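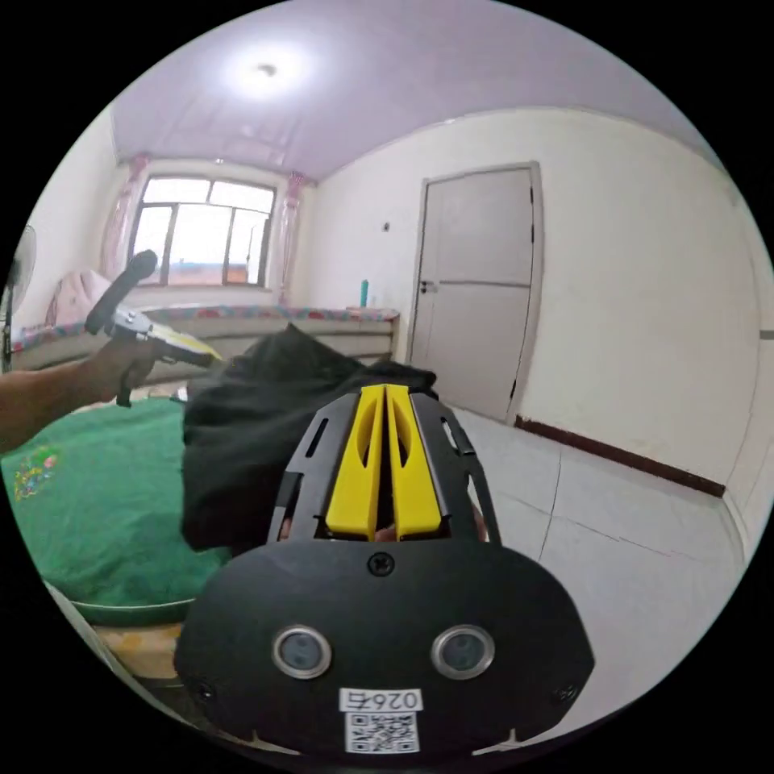 Norbert Brabec asked, when the draft of this review was circulated in May, whether the purchase price should be discussed at all before the cost of spare fingers, charging and staff time had been settled. His view was that equipment budgets for manipulation work are nearly always written around the wrong number. The order of the sections below has been changed accordingly, and the price of the tool itself now comes late.

Product reviewed: Kestus hand-held gripper, sold in pairs
Supplied by: Mok
Compared with: Linex hand-held gripper
Prepared for: Clindedance equipment planning group

Background

Clindedance records household handling tasks, chiefly the sorting and folding of clothing and bed linen, for later use in training robot arms. Until last year the work was carried out on two fixed arms in a laboratory. The arms remain in service, but they cannot be taken to the places where people fold their clothes, and bookings for them were regularly full. The planning group was asked to recommend a hand-held alternative that one operator could use in an ordinary bedroom or living room, with one gripper in each hand.

Pairs were obtained from both manufacturers on loan. The Kestus pairs were used for 13 weeks and the Linex pairs for nine. The shorter period for Linex reflects a delivery delay and should be kept in mind when the two are compared.

Fingers and other consumables

The Kestus gripper closes two long yellow plastic fingers against each other. They are flat and slightly tapered, with a hollow cut-out along the face. On clothing they performed well. A sleeve or hem can be taken up from a heap without gathering the layer underneath, provided the operator approaches from a low angle. Thin, smooth fabrics were more difficult, and operators needed some practice before they could lift a single layer of lining material with confidence.

The fingers are the part that wears. The tips become polished with use, and grip on smooth fabric falls off well before any damage can be seen. Mok recommends replacement at 300 hours of handling. Our operators asked for new fingers somewhat earlier when working with linings and satin, and saw no need for it when working with towels. Departments should therefore budget by type of material. A single replacement figure applied to every project will leave some short and others with a drawer full of unused parts.

Fingers are sold only in sets that fit both grippers of a pair. This is inconvenient, as most right-handed operators wear out the right-hand set first. Linex sells its fingers singly, and on this point it is clearly the better arranged product.

Handling and operator fatigue

The body is broad and rounded, and it feels larger in the hand than its published dimensions suggest. Operators with small hands reported tired wrists after long sessions. The planning group now assumes that an operator will change tasks or rest at regular intervals, and any staffing estimate based on continuous use should be treated with caution. The Linex gripper is slimmer and was preferred for long sessions. It was also the one more often set down in the wrong place, and its thinner housing picked up marks quickly.

Working with a pair takes more training than working with a single gripper. The usual difficulty is the hand-over, when a garment held in one set of fingers has to be passed to the other without being dropped or twisted. New staff managed this reliably after several supervised sessions. That supervision has to be paid for, and it was missing from the first version of our own budget.

Labels and inventory

Each gripper should carry a printed label with a short code and a QR square, placed on the rear face where it can be read while the tool is being held. We consider this essential. Grippers that look alike are swapped between cases within days, and maintenance records lose their value as soon as that happens. Labels placed on the handle rubbed off. Those on the lower part of the body lasted through the whole loan period.

The software supplied with the Kestus can export a list of units and hours of use, but it cannot record which fingers are fitted to which gripper. We keep that record in a spreadsheet – an imperfect solution, but one that every member of staff can open.

Preparing the room

Little has to be bought for the room itself. A bed or a large table gives enough working surface for clothing, and the operator should be able to stand or kneel beside it without reaching too far. Lighting deserves attention. Rooms with a large window change considerably in brightness over an afternoon, and project leaders who need consistent recordings should allow for curtains or an additional lamp. Electric fans should be switched off while light fabrics are being handled.

Travel and setup time proved to be a larger expense than any of these items. Two rooms in one building can be covered in a day with ease, while two rooms at opposite ends of a city usually cannot.

Purchase price and support

The Kestus costs more per pair than the Linex. The difference narrows once the carrying case is added, as Linex charges for it separately, and it narrows again if the three-year support plan is taken with both. Mok answered our support requests promptly and replaced one gripper with a sticking jaw without dispute. The replacement arrived with a different software version from its partner, and both had to be updated before the pair could be used together.

Neither manufacturer would commit to a period during which spare fingers will remain available. Purchasers should ask for this in writing and should order a reserve with the first delivery if the answer is unclear.

Recommendation

The planning group recommends the Kestus for projects centered on clothing and linen, with one spare gripper for each site and finger sets ordered according to the fabrics involved. The Linex remains a reasonable choice for projects with long sessions and sturdy objects, and for departments whose operators find the Kestus body too large. Staff should be given the opportunity to hold both before an order is placed.

Funds for supervised training and travel should be approved together with the equipment, under the same budget line. Requests that list hardware alone will be returned to the department for completion.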